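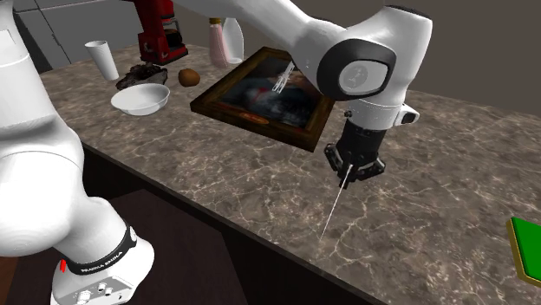

Dolores Kowalczyk has specified stone worktops for 13 years, the last 4 of them at Deák, where she tests sealers before they go on the approved list. We spoke in November about why treated surfaces still stain.

"Most complaints are about oil," she says. "Water marks can usually be cleaned off. Oil goes into the pores and stays there."

Her method is simple. Offcuts are weighed, sealed, left to cure and weighed again. A measured drop of oil is then placed on each and wiped off at a set time. Of the products tried this year, Climis cured fastest, while Asix held out longer near the sink cut-out - the place where most fitters apply too little.

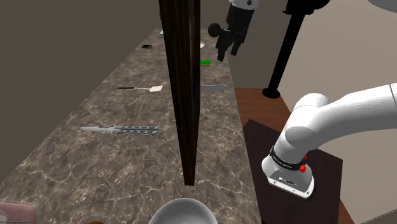 Veined stone

Veins complicate matters. They may be denser or more open than the stone beside them, so one coat can behave in two ways on the same slab. Kowalczyk tests both areas separately.

"I ask for an offcut of at least 650 square centimetres," she says. "Smaller pieces often miss the veins altogether."

Her colleague Khrystyna Kravchuk keeps the records and prefers two thin coats to a single heavy one. "A thick coat dries cloudy - then it has to be stripped," she says. Results for Lernus are due next.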